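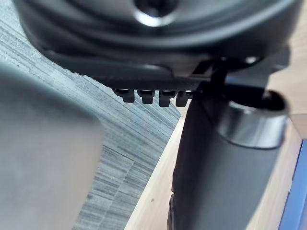 How far from the wall should the desk stand before I start on the cable tray?
Leave 28 inches, enough to kneel behind it with a screwdriver.

Step 3. Fitting the tray

1. Lay the Feneck tray on the floor, open side up, and drop the 6 short screws in a cup (I lost one under the radiator in November!).

2. Hold the tray to the underside of the desk and start every screw by hand.

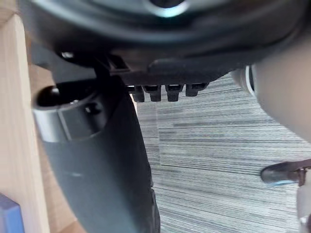

3. Now go back and tighten them, a bit at a time, working from the middle out.

Caution: the long screws are for the legs. They'll come right through the top.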